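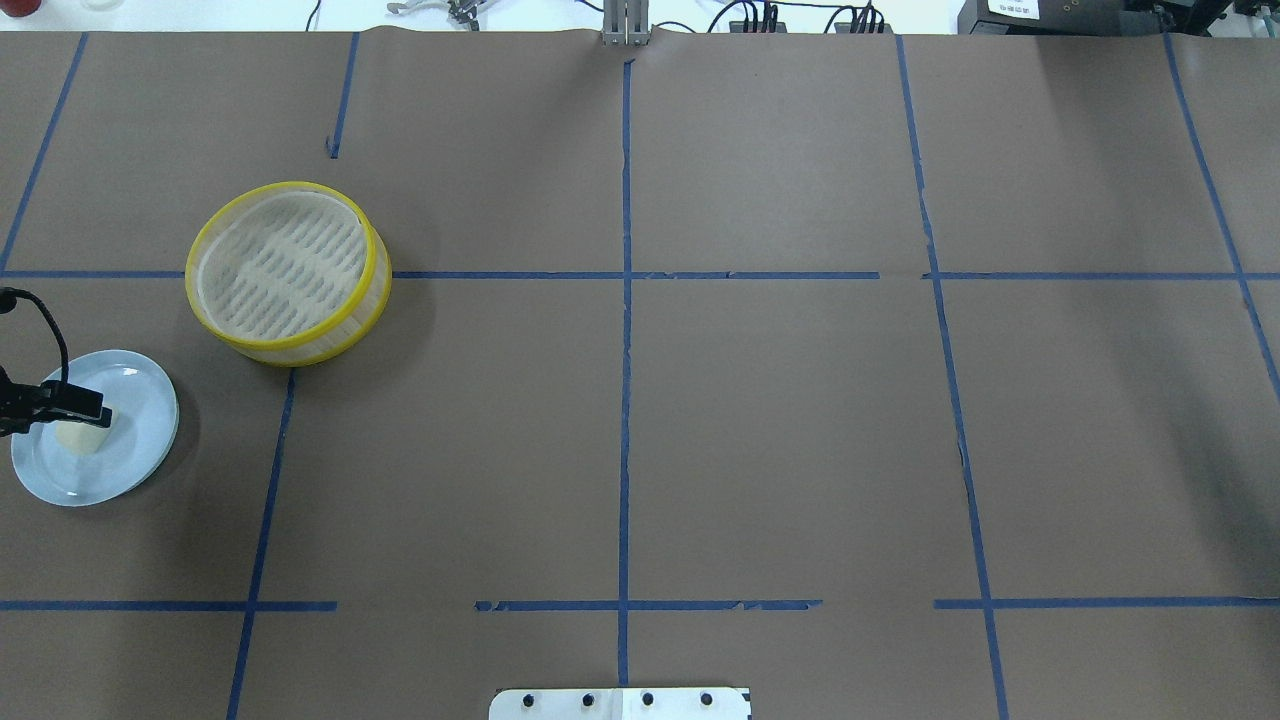
Basket, plate and taped paper at Adeck, Wednesday morning.

Adeck opens its housewares building to trade visitors once a year, in January, and the visit is worth making if you buy or specify kitchen goods in any quantity. I went with Italo Galli, who was mainly interested in plates. The site is on the Cattaneo estate, 9 km from the station at Tosa, and the bus stops at the wrong end of it. Allow extra time for the walk. Registration is at the side door.

The tour started in the goods-in hall, where samples are weighed, measured and given a shelf number. Adeck holds 700 samples at any one time and clears the oldest every spring. Our guide, Ornella Messina, runs the sample store and answered questions in full, including the ones on storage costs. The shelving is plain steel, labelled by material first and diameter second. Round goods take up far more shelf than they should – a point familiar to anyone who has stocked colanders.

From there we went to the layout area. Surfaces are covered in brown kraft paper and divided into cells with blue painter's tape. The tape is put down by hand and the lines are not square. Several strips had torn or left gaps, and one of the verticals ran at a clear slant. Messina's view is that a cell only has to say which item is where, so a few degrees make no difference to the notes. I would still have used a straight edge. The paper is replaced when it creases, and the tape goes with it, which probably explains the lack of effort.

The pieces out that morning were modest. A round pale blue plate with a raised rim carried a small cream-coloured cube, set left of centre. Near it was a round basket with a bright yellow rim, a translucent pale yellow side and a white base with rows of short slots. Galli liked the plate and asked for the rim height, to be sent on.

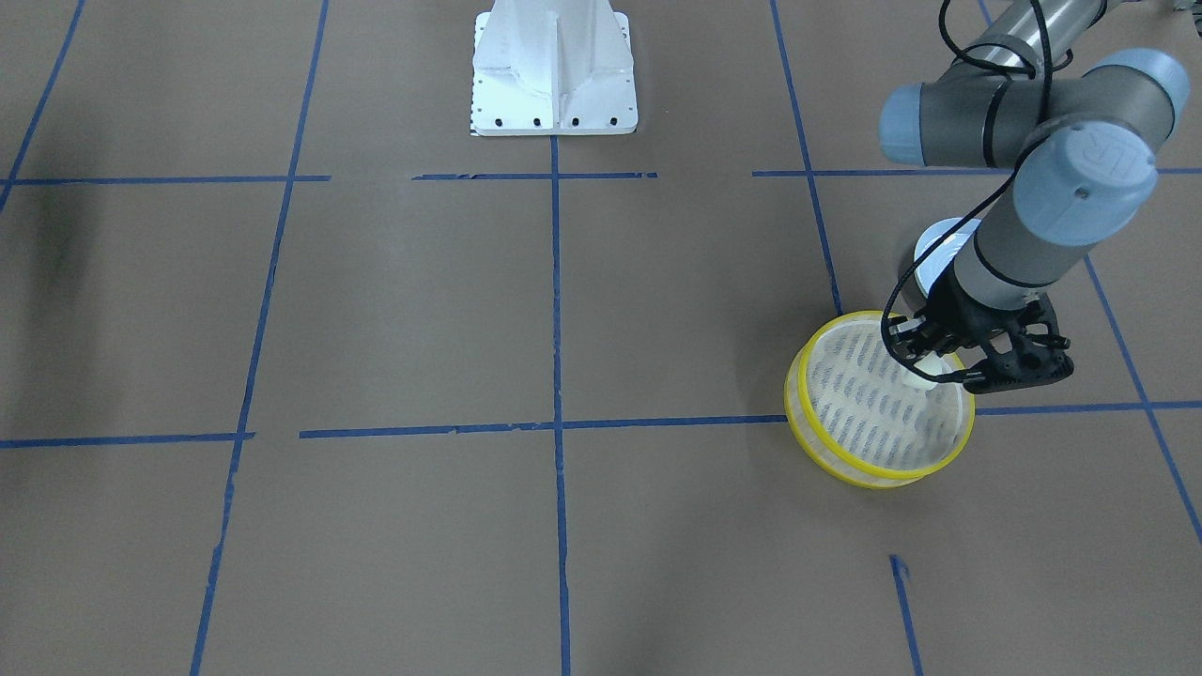

My own questions were about the basket. Short slots drain more slowly than an open mesh of the same area, but they hold small pieces better and are easier to brush clean. What matters in use is the stiffness of the rim, as that is where a basket gets lifted. Adeck records rim diameter and wall height on separate cards, and for baskets of this general type I would want a third card for the slot width. Messina took a note of that.

The last stop was the packing room. Round goods go out in Gumora cartons, nested where the walls allow it, with a paper disc between each pair. The room was kept at 78 per cent humidity on the day of our visit, according to the wall meter. That seems high for cardboard, and I said so. A second dehumidifier is on order.

Lunch was soup and bread in the canteen. The whole visit took 2 hours, excluding lunch, and was well paced. Parking is limited and the catalogue has to be requested in advance – there were no spare copies at the desk. Galli is still waiting for his rim height.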